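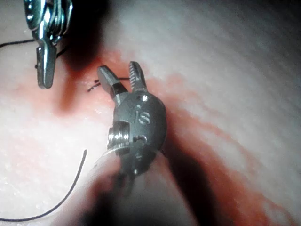 Newsletter > Training rooms > Faults and safety

Suturing bench: cable fault on the left arm

The left arm on the suturing bench at Peltcombe lost its grip part-way through a practice run in July. Nobody was hurt and the damage was confined to one instrument and one tissue pad. The bench was out of use for 7 days and is now back, with some changes that everyone who books it needs to know about.

Tín Quách was at the console, putting a row of separate stitches into a pad with a stained incision. The jaws of the left needle driver opened a few degrees without being told to, and the needle turned in them. Tín took the command back to closed. The screen showed the jaws as closed, but the needle still moved when it met the pad. The joint position came from the motor end of the cable, so the software had no way of knowing that the tip had stopped following. 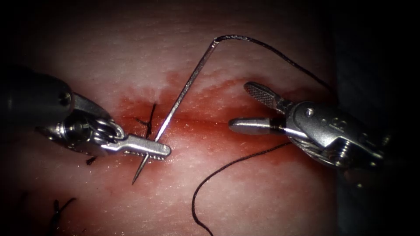 The second attempt was where it went wrong. With the needle part-way into the pad, the left wrist rolled suddenly to its limit and pulled the suture tight against the right instrument. The force alarm did not sound. Tín pressed the stop and both arms held where they were, with the thread still under tension between them.

Gerardo Cattaneo came over from Dranley the next morning and took the instrument apart. One of the jaw cables had frayed where it runs round the wrist pulley and had started to ride up over its neighbour. When it slipped, the roll axis moved with it. The use counter in the log read 133 runs. Our own limit for these practice instruments is 150, so by the book it was still in date. Gerardo's view is that the limit was set for peg transfer and is too generous for needle work, where the jaws are clamped hard for most of the run.

The silent alarm was a separate matter. The threshold had been raised in the Hekness control software during an earlier calibration and was never put back. The change is in the log as entry 608, without a note. It has been reset, and the software now shows the threshold on the start screen.

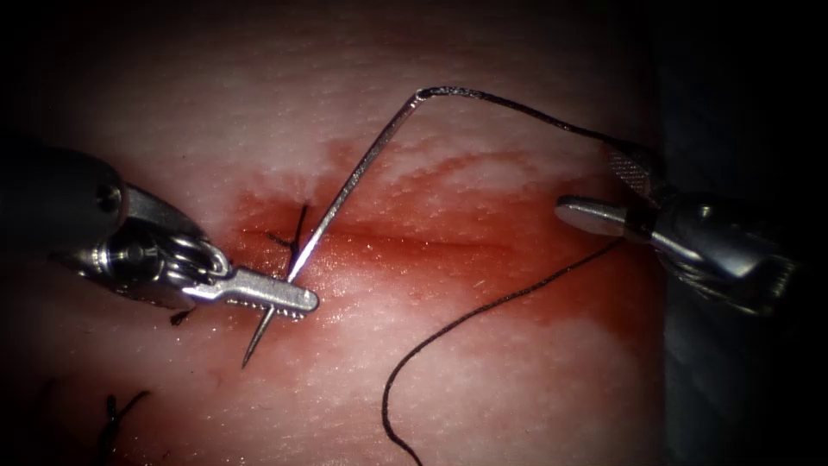 Needle drivers will now be withdrawn at 80 runs. Before each session, close both pairs of jaws on the test strip and pull gently with forceps, with the arms on hold. Look at the cables at the wrist under the magnifier as well. A single broken strand is enough to take the instrument off the bench.

If a needle turns in the jaws when you have not moved it, stop. Do not regrip and carry on. Press the stop, leave the arms where they are and cut the thread by hand before anyone releases the brakes – a tight thread can pull the needle out towards you.

We have checked the other 21 instruments in the Enache cabinet. Two had early wear at the same pulley and have been set aside. Replacements are on order and the evening slots will stay closed until they arrive. Report anything odd to Gerardo at Dranley, including faults that clear themselves.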